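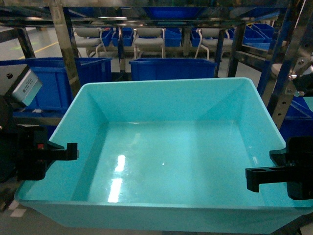
Cubeta turquesa, vacía, con cajas azules detrás.

Almacén: cambio de cubetas en la zona Hattar

14 de mayo de 2018

Desde marzo, la preparación de pedidos pequeños en Hattar se hace con la cubeta Piltum de pared lisa, en color turquesa. Las cajas azules se mantienen en las estanterías metálicas para el material de reposición. El color indica el uso: turquesa para pedido en curso, azul para existencias. No se mezclan, tampoco de forma provisional.

La primera entrega de Skarnby fue de 30 unidades. De ellas, 28 están en servicio y dos quedan de reserva en Undilon. La carga máxima admitida es de 19 kg por cubeta – el límite lo fija el puesto de preparación y prevalece sobre el del fabricante.

El interior de la cubeta no tiene divisiones. Los bordes redondeados facilitan la limpieza, que se hace con paño húmedo y detergente neutro. Quedan excluidos los estropajos y los disolventes: el acabado brillante se raya con facilidad y las etiquetas adhesivas dejan de pegar bien sobre la superficie dañada.
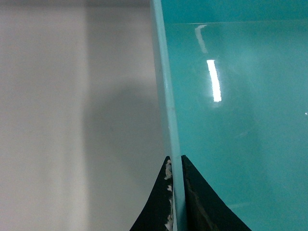
Detalle de la superficie brillante, con el canto en un tono más claro.

La revisión se hace a contraluz. Se comprueban primero el canto y después las paredes. Una marca superficial no es motivo de retirada; una fisura en el borde sí, con independencia de su longitud. Las cubetas retiradas se apilan boca abajo en el pasillo 9 y se anotan en la hoja de incidencias con la fecha y el puesto de origen.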